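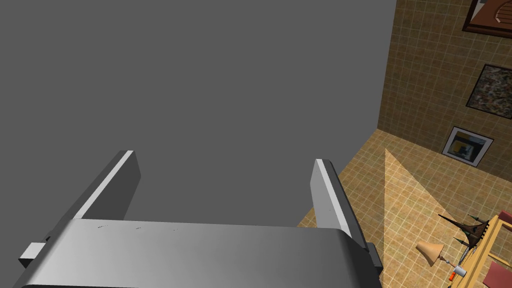 Students at Trurska College are teaching a robot gripper to find its way around a furnished room – and so far they are doing it all in simulation!

The robotics club, which has 27 members, began the project in January under tutor Deolinda Carvalho. Each team writes its own control code and tries it out in a virtual room before going anywhere near the real arm in the Saavedra workshop.

"They come in at lunch, they stay after lessons, and they argue about finger angles on the bus home," said Ms Carvalho. "I love it."

Club captain Welington Furtado said his team had logged 656 practice runs. "We cheered the first one that worked so loudly that the library complained," he said.

The club will show its work at the Levness schools' robotics day on 8 October 2023.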